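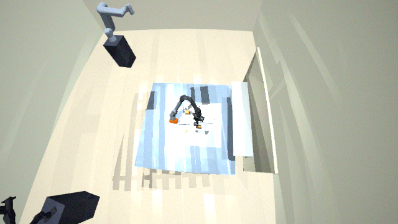
Page last changed: 25/01/2018

Teaching the small arm by remote control, one post at a time. I've had a few people ask how the stacking task is going, so I'm putting it all in one thread.

The task is dull to describe. Two small blocks start apart on the table. The arm has to pick one up and set it on the other. I do it by remote control in simulation, the software records every joint, and later a model tries to copy me.

I'm doing it in Wokis first. Dropping a block in there costs nothing, and putting everything back is one key press. The real arm comes afterwards.

The arm is the Parry, the slender dark one with the orange base. The bigger blue-grey arm on its pedestal at the back has no part in this task. Ignore it.

Controls. I have a second Parry with the motors slack, clamped to my desk. I move that one with my hand and the simulated one follows. I tried a gamepad before and went back to the hand-held arm within a day. With a gamepad you think about each joint. With the arm you think about the block.

There's a short delay between my hand and the screen, 140 milliseconds when I last measured it. You stop noticing on the long moves. You notice again in the last bit before the fingers close.

The reach is the easy part. Elbow up, forearm down, gripper over the block. I try to come in from directly above every time. Early on I came in at whatever angle felt natural and the recordings were all over the place.

Then the close. Squeeze too soon and the fingers catch the top edge and tip the block. Go too low and they touch the table, and the simulated arm shudders. I now stop for a beat above the block, go straight down, stop again, close.

A question I got in May: do the pauses get learned too? Yes. My first model sat above the block for ages and sometimes never came down. I keep the pauses short now and trim the worst ones before training.

Depth is the hard bit. On a flat screen you can't easily tell whether the gripper is over the block or just behind it. I use the shadows where there are any. I also keep a second view open from the side, though I look at it less than I should.

The middle of my table is too bright. It's blown out to plain white and one side of it runs straight into the white stripes next to it. I can still pick out the blocks by their colour, orange-tan and yellowish orange, but the two colours are closer than I'd like. Lighting is on the list.

The stripes on the table are staying for now. I want the model to cope with a busy surface. If it only works on plain grey it won't last five minutes on my real bench.

How many demonstrations? The first set was 23, which was enough to get something that moved in the right direction and then missed. I have over 4,000 steps of arm movement from that set alone, and most of them look the same: travelling through open air. The useful part is the second or so on each side of the grip.

So I changed what I record. Fewer full runs, more short ones starting with the gripper already near the block. I also record mistakes on purpose. I put the gripper a little to one side, then correct it and carry on. The model got noticeably better at recovering once it had seen some of those.

Block positions get shuffled before each run. I used to place them myself and found I'd put them in nearly the same spots every time, always a bit right of the base. The script does it now. It puts them in awkward places I would never have picked, such as right in under the arm, where the elbow has to fold up high.

I threw out 7 runs last week. Two were tipped blocks. The rest were me starting the recording before my hand was ready, so the arm jumped at the start. If you do this, get your hand still first and then press record.

Akeo does the training side. I've stopped fiddling with the settings. Every time I thought the settings were wrong, the demonstrations were wrong.

Zirel is the converter that gets the files from one to the other. It drops the gripper channel if you rename it. Don't rename it. That was a whole evening gone.

Someone asked whether you could write the moves out as code. For one block in one place, yes, and it would be quicker. Once the blocks move about and the grip needs small corrections, I find it easier to show it than to write it down.

Next is the real arm — same blocks, same table layout, slower hand. I'll do the first runs at half speed with the stop button next to me. More when I've got recordings worth talking about.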